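Reading the scan before the patient: an interview on MRI quality checks

12/09/2019

The head of imaging physics at the Folard clinic runs the weekly review of brain MRI studies. The clinic operates 2 scanners and reads 1114 brain studies a year, 528 of them for seizures or suspected seizures. We asked how the protocol has changed since January.

"The main change was slice orientation," the physicist said. "Coronal slices are now set perpendicular to the long axis of the hippocampus. Before that, the angle depended on who was at the console, and left-right volume comparison suffered."

The clinic uses Skonditell software to check head tilt before the long sequences begin. If the tilt exceeds the set limit, the technologist repositions the patient and repeats the localizer. "It costs a few minutes. A repeat visit costs a morning." 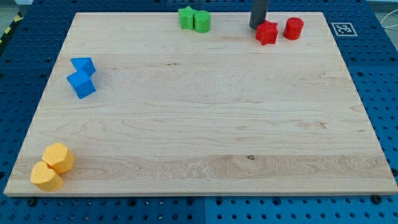
Why does head tilt matter so much when the two sides are compared?

A tilted head puts the left and right hippocampus at different levels in the same slice, so a normal structure can look smaller on one side.

Motion remains the most common reason for a repeat. The team tried a motion-corrected sequence from Drodar and kept it for T2 images only. "On the 3D T1 it smoothed the gray-white border more than we liked – and that border is what the reader needs for small cortical lesions."

Coil testing is done with a phantom every morning. The signal-to-noise value is logged for each of the 8 channels, and a drop in any one of them is reported to the service desk at Cheon the same day. According to the physicist, a weak channel is easy to miss on clinical images. The reconstruction evens out the brightness, and only the noise goes up.

Asked about automated volume measurements, the physicist was cautious. The numbers are attached to the report but are not used alone. "The reference group has to match for age and scanner. If it does not, the percentile means very little. We still look at the T2 signal and the internal structure first."

The next protocol revision will cover FLAIR slice thickness.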